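Home Notebook Bench log Materials Contacts

Nundine workshop notebook
December, started 8.20 am

Kettle on, door propped open, and a good long stretch before anyone needs me for anything, so I am finally catching up on the table. It has been a lovely old thing to work on and I feel we've let it down a bit this year. Guido and I talked it over yesterday while we were packing up, and he agrees it wants proper care before the new year (he also wants it 20 mm higher, but he has wanted that since we moved in, and I've told him to buy thicker shoes).

The top

Wiped down first with warm water and hardly any soap, then a dry cloth, then left alone while I had my tea. The butcher block has kept its light colour beautifully, apart from the far corner where Mounir parked a paint tin in winter and where there is now a ring 38 mm across. I went at the ring with fine paper, always along the grain, and got most of it out. What is left I've decided to be fond of.

Oiled the ring corner only, with the Prillura oil from the tall cupboard. Three thin coats, wiped back each time. I was heavy-handed last year and it stayed tacky for ages, so if you are reading this and about to do the rest, please go thinner than you think you should. The rags go in the metal bin with water in it, lid on!

Small parts

Mounir's idea of getting the little bits into a box with a clear lid has been a great success and I take back everything I said. I used to lose half a morning tipping out jam jars. Now I can look down through the lid and see what we're short of, and the printed card stays in with the parts so it can't wander off to the office. The second box, from Bassi, has 32 compartments and is still on the shelf in its wrapping. I'd like to leave it that way until the first one is properly full, or we will end up with two half-sorted boxes and no idea which is which.

The green pieces

These have moved into the brown cup, standing upright, darker and lighter shades in together. Guido would prefer them split by shade and I can see the sense in it, but I like being able to pick through one bunch. The cup lives towards the far side of the table, with the parts box to the left of it, which keeps the front clear for working.
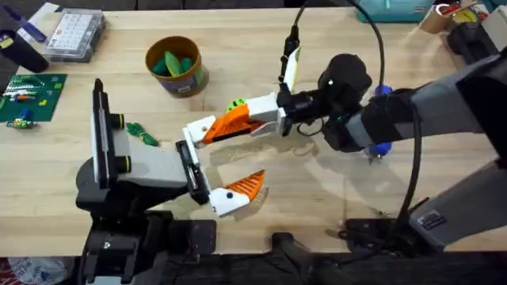 Still to do

- Ask Grurkel whether they still do the darker green, and what the wait is over the holidays.
- Write a fresh label for the cup, the old one is getting faint.
- Rest of the top to be oiled. Mounir has offered and I have accepted before he could think about it.
- Felt pads for the stools, the floor is starting to show it.
- Guido to measure the table height again and write the number down here, so we can stop arguing from memory.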